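Notes for the Graltska robot club, workshop nights. Tips for handling shoes and boots with the arm, collected by Hiếu Nông. Last changed 22 January 2025.

## Before you start

- Clear the table down to the bench top. Bins can stay if they are at the back and out of the arm's reach.
- Brush suede first, dry, one direction only. Grit on the nap gets rubbed in by the fingers.
- Wipe the gripper fingers with a damp cloth and let them dry. Old tape glue leaves black marks on pale uppers, and the only thing that shifts them is a white rubber.
- Stuff floppy boots with newspaper up to the ankle. Trainers don't need it.

## Laces

- Tie a double knot and pull the loops short. Tuck the ends in if you can.
- Patterned laces are easier to follow on the wrist camera than plain black ones.
- If an aglet has split, wrap it with clear tape and trim the end at a slant.
- Stop the arm before freeing a caught lace. Use the button on the bench, and don't just pause the program.

## Gripping

1. Start with the Vonar settings file and change one value at a time. Write the old value in the log.
2. Close slowly. Tuấn Vi's setting of 2000 for closing speed is fine for suede; 3000 is too quick and dents the side of the boot.
3. Take hold low down on the suede and keep the boot close to upright. Look where the lace ends are hanging before you move off. 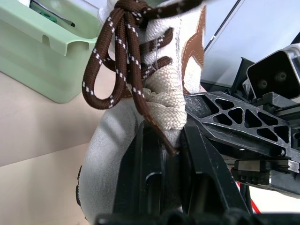 4. Lift a hand's width, wait, then carry on to the rack.
5. Set the sole down flat before opening. If the heel touches first, the boot tips over.

## Afterwards

- Check cables for rubbing where they bend, and tell Hiếu if the outer covering has gone shiny.
- Finger marks on suede come up with a soft brush. For stubborn ones, hold the boot over a steaming kettle for a few seconds (hands well clear) and brush again.
- Take the newspaper out. Boots go back on the Arain shelf in pairs, laces inside.
- Bracket screws are in drawer 4. Put the hex keys back there too.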